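1/3/24
Posted by the Bench 2 desk, Petridis Workshop
Filed under: Notebook / Small Electrical / Fuses

Sorting of the Nasar spares continued. The yellow mat remains the agreed surface for blade fuses, and holders are to be kept beside it.

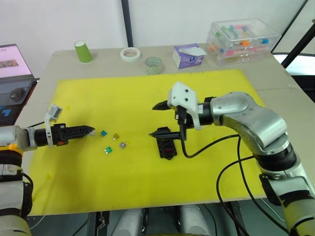
Four fuses and a holder, yellow mat.

Fuses are graded by the value stamped on the body — color is a first guide only. Connectors are checked separately, and each plug is matched to its block before either goes back in stock.
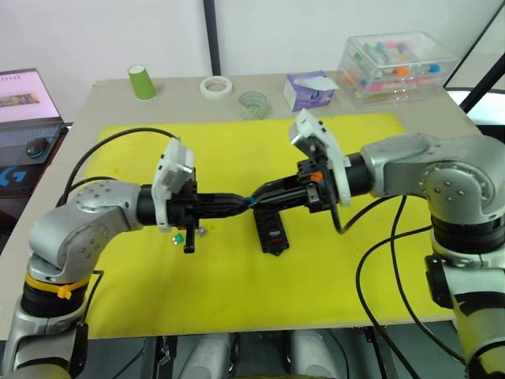 2 min read

Clear bodies cause the most delay. They should be turned against the light and read twice before binning.

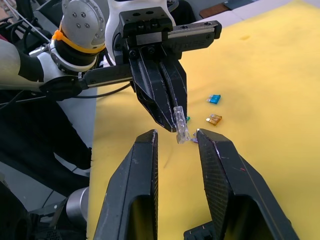
Flikura asked whether the clear ones could go in a tray of their own, as the purple gets mistaken for them under the bench lamp. The request is reasonable and has been added to the June stock review.

Until then, mixed colors should be laid out with space between them and picked up one at a time.

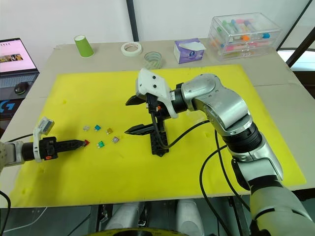 Any fuse with a bent or darkened prong goes to scrap, whatever its rating. The Bulby order stands at 300 pieces, with 11 holders still to be checked.

Recent entries
Crimp tool calibration
Bulby order: packing list
Relabeling drawer 3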